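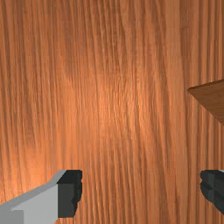
If the gripper never meets a door that sticks, what has it learned about doors? A reader, Urbonaitė, put that to us after our short mention of Flesska last time, and it is a fair place to begin, as Flesska is now on general offer and the price list has arrived.

Flesska is a simulation kit from Gomus. You get a virtual robot arm, a set of household tasks to run it through, and the tools to score the results. The base licence costs 3000 euros a year and covers 2 seats. The sales sheet says buyers can expect "up to 77 per cent fewer hours on the real arm". We asked what that was measured against and were sent the same sales sheet again.

We ran the door task at Gollwood on an ordinary office desktop. Setting up was easy enough. The installer behaved, the manual is written in plain sentences, and the first task loaded without a visit to the forum. Credit where it's due, as plenty of kits at this price fall down before lunch.

The trouble starts when you look at what you are being sold. Gomus calls the door "household grade". It is a plain slab with a round knob in a wooden frame, standing free on a wood-grain floor, and the arm works around it. There is no wall on either side. I couldn't find a latch to look at, or a hinge. For a first lesson in reaching and pulling, fine. For anyone whose robot must one day get through a real kitchen door with a swollen edge and a tired spring, it leaves most of the job undone.
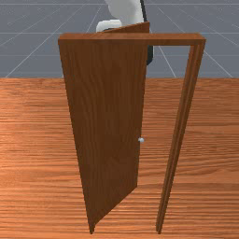
*The Flesska door task, with the door leaf open and part of the arm behind the frame.*

We also have a grumble about the close-up view. With brown wood grain under nearly everything, it can be hard to say what you are looking at when the gripper is low. You can change the floor, but only in the dearer edition, and a floor colour seems an odd thing to charge extra for.

Friction and hinge stiffness can be altered, and the settings are saved with each run, so you can at least see later what you asked for. What we missed was any way of making them drift during a run. The help desk told us this is planned for September. We have heard that sort of promise from other sellers and would not pay for it in advance.

Should you buy it? If you teach beginners and want something that installs cleanly, ask for the trial, which lasts a fortnight and doesn't need card details. If you already have an arm and a door, spend the afternoon with those first and write down where it goes wrong. Then see how many of those faults you can set up in Flesska. We managed 2 from our own list, and one of them took some fiddling.

Trial requests go through the Gomus sales desk. Ask for the base edition by name, or they will send you the dear one.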